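Wajid Dhanial
25 Feb 2021

Notes on looking after the two hand-held grippers at the packing table, for whoever has them next. Short thread.

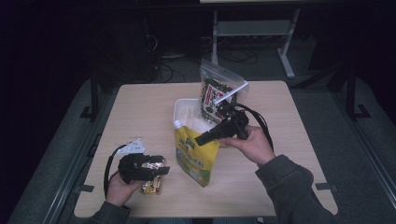
Both grippers at the table, snack bar in the left one, white tray in the middle.

1/ Check the cables first. Each gripper has a black one that loops out and back down past your hand. Leave enough slack to reach the far side of the tray. If it pulls at your wrist, stop and re-lay it.

2/ White mounting plate on the left gripper: the screws work loose. Khurram nips them up every 40 runs. I had left it longer than that and lost a morning to a plate that had shifted.

3/ Wipe the fingers with a barely damp cloth. Shiny wrappers leave a film and then bars start to slip. No solvent please, Divya tried it in the Iria cell and the pads went hard.

4/ Zero the pair with the fingers fully closed. Left first, then right. If the reading is out by more than 12 counts, do it again before you touch anything else.

5/ Pouches with a spout cap: take them lower down, on the flat part. Grip near the cap and they twist.

6/ Zip bags are the awkward ones. Come in level from the side and close slowly. Error 412 means you squeezed too hard. Open up, wait 30 seconds, clear it.

7/ New finger pads are due in March. Bushra has the order. Until then the spare set is in the drawer marked Wamard, and please write it on the sheet if you take one.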